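The Sorting Surface

Household paper waste is usually sorted over the bin, the worst place for it. The opening is narrow, the light is poor, and tissue ends up in with the cardboard. Panicker, a housewares firm, tested a different routine in 131 homes: tip everything onto a table first, then divide it into 2 streams.

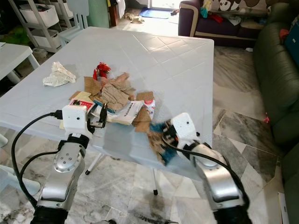

Table choice affects the time needed. A smooth top lets light scraps slide; an embossed one, such as the diamond grid on this white plastic folding model, gives fingers less room to pinch a flat sheet. Torn brown cardboard should come out first. Crumpled tissue is best kept to one side, clear of the main pile, and sent to general waste.

The Panicker homes averaged 5 minutes per session. Flattened cardboard went into a Truna crate, printed paper into a Zanby sack. Both were emptied when full, and the tabletop was wiped before it was folded.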